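November
Petro Yurchenko
Search this site Go
Print | E-mail

Notes, Ornham library talk: do "eco" kitchen claims add up?

Slide 3. Zollik brochure says 241 dollars a year saved by reheating in small batches. Saved against what? I wrote twice. No answer. Pause here.

Slide 4. Ranasinghe's survey, 600 homes, all self-reported. People flatter themselves. I would too.

Slide 5. Skerkumville trial ran 8 weeks, in summer. Ask who cooks the same in winter.
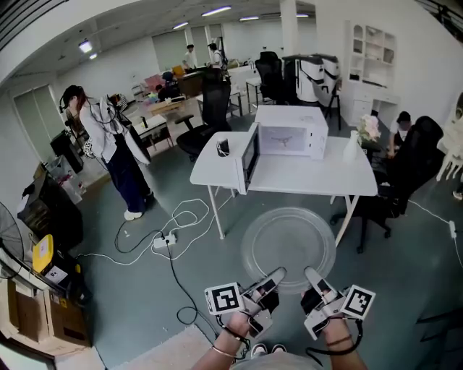
Then the standby power claim. Same trouble, no baseline. Take questions.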